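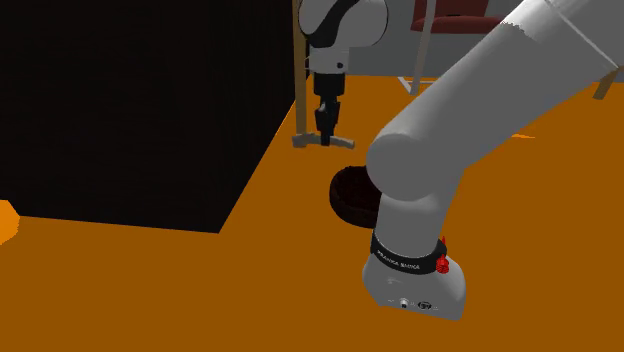 Robot arm on an orange floor, computer rendering.

Progress report: Ondelel website error pages and redirects
Prepared by Janelle Navarro for Ramil Lumanlan, Plollen
Period: October to December

Work done
The old 404 page has been replaced on the main site and the help center. The new one has a search box, a link to the home page and a short form for reporting a broken link. Precious Salazar wrote the text in English and Spanish. We dropped the joke version after testers at Drekdale said they wanted a way back to what they were reading.

We also checked the link list left over from the last redesign. It held roughly 2,000 addresses. Most now redirect to the right page. The store pages are still open, as Rahman has not sent us the new product addresses.

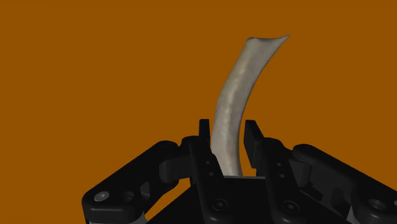
Zainab Danladi set up a log of missing pages, and she goes through it every morning at 9. The reporting form brought in 20 messages in December. Five were about the same PDF, which has been put back.

Problems
The mobile menu covers the search box on some older phones. Cherry Mae Belmonte has a fix in testing.

Budget
Spending is within the approved amount. We ask to move 2 days of unused design time to testing.

Next period
Finish the store redirects, release the menu fix, and add the new page to the blog.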